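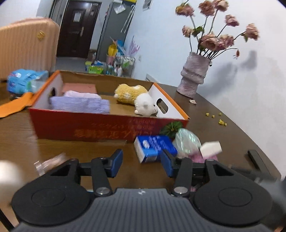 Chapter 6
Paperboard and the Packaging Trade

Most goods sold in shops spend part of their life in a box. The box keeps them together, takes the knocks of transport and carries the printing that tells a buyer what is inside. This chapter looks at how box making grew from a hand craft into an industry, and at the costs that shape it today.

We begin in Orthorpe, a mill town where the first board works opened in 1875. Its early workers cut and scored each sheet by hand. A skilled cutter could finish 50 hat boxes in a shift, and wages were paid by the piece. Within a generation the Grorkwood mill had brought in powered creasing machines, and the pattern of work changed – fewer cutters, more machine minders, and a separate room for printing.

Printing is normally done while the board is still flat. The designer has to know which panel will face the customer once the box is folded, and which way up each panel will sit. Colour adds to the price, so inside surfaces are often left plain.

The second half of the chapter turns to freight and waste. Board is light but bulky, and a small change in the size of a carton can alter how many fit on a pallet. The case study, prepared by Alper Akbulut, follows one order of 2170 cartons from the mill to the recycling depot.

Key terms: flute, score line, blank, liner, piece rate

Before you read, find a carton at home and unfold it along its glued seam. Keep the flat sheet for Activity 6.1.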